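Prirnton Community Hall Association
Minutes of the general meeting
Saturday, October 17, 2026
Held in the supper room, Prirnton Hall

Meeting opened 10.05 am. Slamet Sopacua in the chair.

Attendance as per the sign-in book. Apologies were read and accepted.

1. Previous minutes
The minutes of the last general meeting were taken as read. One correction: the quote for the gutters was from Pappas Roofing, not Pappas Plumbing. Accepted with that change.

2. Business arising
Gutters. Work on the north side is finished. The south side is held over until the downpipes arrive. Slamet to ring Pappas Roofing and ask for a date in writing.
Key register. Three keys are still not signed for. Anyone holding a key is to bring it to the next meeting so the tag can be checked.
Piano. The tuner has been and recommends moving it away from the west wall. To be done before the choir is back.

3. Correspondence
In: letter from the council about the fire extinguisher inspection; email from the Rovton tennis club asking to borrow trestles; card of thanks from the quilters.
Out: reply to the council confirming access.
The tennis club may have the trestles for the weekend, to be returned clean.

4. Money
Hall hire for the period came to $279. Power was $136 and cleaning supplies $55. The report was accepted.
There was discussion about whether the hourly rate should go up. Some members felt regular groups should be left on the old rate until the new year. Left on the table.

5. Kitchen
The urn is tripping the switch again. It is not to be used on the same circuit as the pie warmer. A new one will be priced at Stetent Catering Supplies and the old one tagged out of service.
The left-hand drawer under the servery is still sticking. A member offered to plane it.
Tea towels are going missing. Groups are reminded to wash and return what they use.

6. Supper room floor
Two sanding quotes have been received and a third is expected. It was agreed that whoever does the job must use a low-odour finish, as the playgroup is in the next room. The hall would be closed for four days. Moved that the work be booked for the January break once the third quote is in. Carried.

7. Tables and room layout

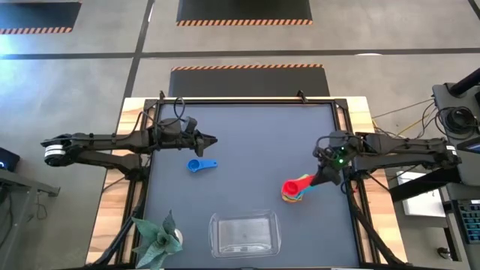
Members went over the wording of the hirers' sheet, which has not been changed since the old tables were sold. It does not say who is to move furniture or what may be stood on it. It was agreed to add a line that any frame or heavy gear set on a light-coloured wooden table needs a felt pad or mat under it, and that cables are to be kept along the side of the table and off the walkway. The new sheet will go on the noticeboard and out with booking forms.

8. General business
The side gate latch needs replacing. Approved up to $73.
The hedge along the car park will be cut back at the next working bee. Bring own gloves and loppers.
A request for a second noticeboard was not supported. Old posters are to be taken down first.

Next meeting: date to be set after the third floor quote comes in.

Meeting closed 11.40 am.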